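Log, January, 6:40

Up before the alarm. The heating in the rack room annex had come on at full and the pipe behind my desk was knocking. Bled the radiator, got half a cup of brown water out of it, and the knocking stopped. Outside it was still dark and the lot had a skin of ice on it.

The main job for today was the backup restore test that I have been putting off since the fall. Our nightly job has reported success for as long as I have had this post, and a success message from a backup job says only that the job ended with a zero. I wanted to see files come back with the right names, the right contents and the right dates.

Setup, for my own reference later. Source is the Merner share, which holds the survey drawings, the scanned field books and the correspondence. Target was a blank volume on the spare machine, 200 gigabytes, formatted fresh last night. I took the most recent full set and the incrementals after it, and restored in order. No writes to the live share during the test. Network link between the two machines was the wired one. I have stopped trusting the wireless bridge for anything that takes longer than a cup of coffee.

Started the restore at 7:15. The first pass read the catalog, which took 20 minutes. That is slow. The catalog file has never been compacted, and it still carries entries for the old Bensaid project, closed before I arrived. Made a note to prune it after the test and not during. Changing two things in one morning is how I lost most of last spring.

While that ran I worked through the storage notes for the handover binder. The old binder has a page on drives written by someone who assumed the reader already knew where everything was. I rewrote it with bay positions, screw sizes and the order for pulling and refitting, and put in a line about labeling a module on the edge that faces you when the case is open. The label on top is no use once the thing is standing in a row with its neighbors.
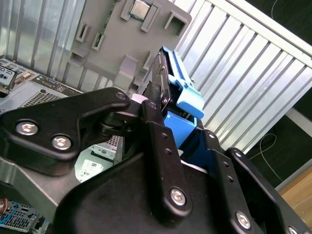

Drive-like module held upright over the open chassis.

Thulani Pretorius called at 9:30 about the folder naming. He wants the year first and then the site code. Heike Ostermann wants the site code first. I have no view on which is better, but the retention rules match on the first field of the name, so if half the folders go one way and half the other, the rules will keep one half forever and expire the other half on schedule. I told him this. He said he would talk to Heike. He has said that before, and I wrote down the time of the call.

Restore finished at 11:05. Results:

Folders checked by hand: 125. All present.

Checksum mismatches: none in the drawings, none in the correspondence.

Missing files: 346, every one of them in the scanned field books.

I spent the rest of the morning on that last line. The missing files were not random. They all had names with a trailing space before the extension, left there by the scanning software when the operator leaves the page field blank. The file server accepts such names. The backup agent reads them, strips the space, fails to find a file under the stripped name, and moves on. It does write a warning, but at a log level that we have had turned off. The job then ends with a zero.

So the field books with a blank page field have never been backed up. They exist on the live share and on paper in the Flarnska store, and the paper has been in a damp room for two winters. Copied all of the affected files to a separate disk by hand before doing anything else. Verified the copy by checksum. Put the disk in the fire cabinet and signed the sheet.

Lunch late. Soup, and the heel of yesterday's bread.

Afternoon went on the fix. Three options were open. One, rename the files. This breaks the links in the index, which Heike built by hand and would have to repair by hand. Two, update the agent. The release notes mention a change in name handling but don't say which change. Three, pack the field books into one archive each night and let the agent back up the archive. Option three is ugly and costs disk space. I picked it for now because it can be undone in a minute and needs no one's approval. Wrote the script, ran it twice, compared the two archives, then restored one of them to the blank volume. All the names came back, spaces included.

Turned the warning level back on as well. The log will be longer. I will read it.

Sent a short message to Heike and Thulani with the file list attached, and asked that the page field be filled in from now on, even if only with a zero. Heike replied inside the hour and asked whether the Tisteneo scans were affected too. I hadn't looked. They came from a different scanner, an older one, and it pads names with an underscore. Ran the same search on them anyway and found nothing.

Open items: prune the catalog. Read the agent release notes properly, or write to the vendor and ask. Get a hygrometer for Flarnska. Folder naming, still undecided. Repeat the restore test in spring with the correspondence only, and put it in the calendar this time.

Left at 6:10. The ice on the lot had melted and was starting to freeze again, so I walked on the grass. Radiator quiet.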